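Progress report to the Cendach Fund, April 2022
Project: Kitchen Tasks with a Robot Arm, student group of the Buvine technical school

Since our last report in November the group has moved from simulation to work on the real arm. We now meet two times each week, and both student teams have passed the safety test which is required before anyone may start the arm alone.

The first team works on grasping. Their task is to take a lid by its handle, lift it and put it down at a marked place. The second team, which calls itself Zurkitz, writes the program that decides in what order the steps are done. Until now we have recorded 344 attempts, and the students keep a table with the reason for each failure. The most frequent one is that the fingers close too high on the handle.
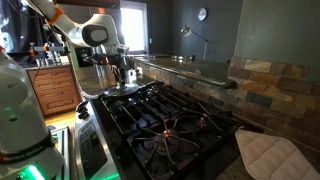
*Yau*

For the lid task the arm comes from the back side of the cooktop, with the gripper pointing down. We tried first to approach from the front, but then the elbow came too near to the wall and the arm stopped itself. The change cost us three weeks — more than we had planned — and for this reason the demonstration for parents is moved to the end of the school year.

**Spending.** We bought two sets of replacement fingers and one emergency stop button with a longer cable. The travel money is not touched yet.

**Next steps**

- finish the lid task with both teams' code together
- begin with the pot holder, which is soft and more difficult to grasp
- write the short manual for next year's students

We ask the Fund to permit that the rest of the material budget is used until the end of the summer. The updated table of costs is attached.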